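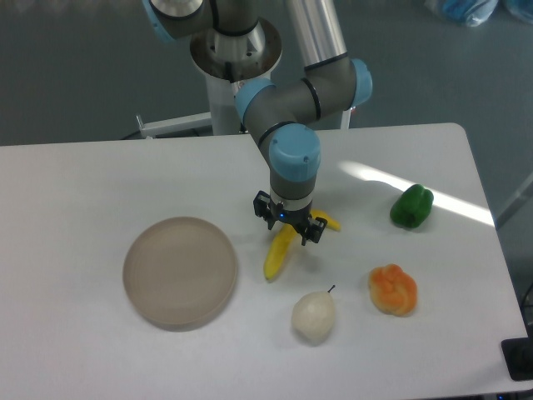 Wed 22 June

Since May I am trying to eat breakfast at home. Before, I bought a coffee and a roll at the Burkeck station every morning, and one day I looked at my bank statement and felt a little ashamed.

Now I get up at 7 and make porridge with milk, and a banana cut in slices on top. I buy my fruit at Cordeiro, the small shop behind the post office. The bananas there are sold when they are still green, so I must plan a bit – I keep 2 of them in a paper bag with an apple.

The porridge takes almost 35 minutes if I count the washing of the pot, which I always leave too long. My neighbour told me to soak the oats in the evening. I tried it on Sunday and the taste was good, but cold oats are strange to me. Next week I will try them with cinnamon.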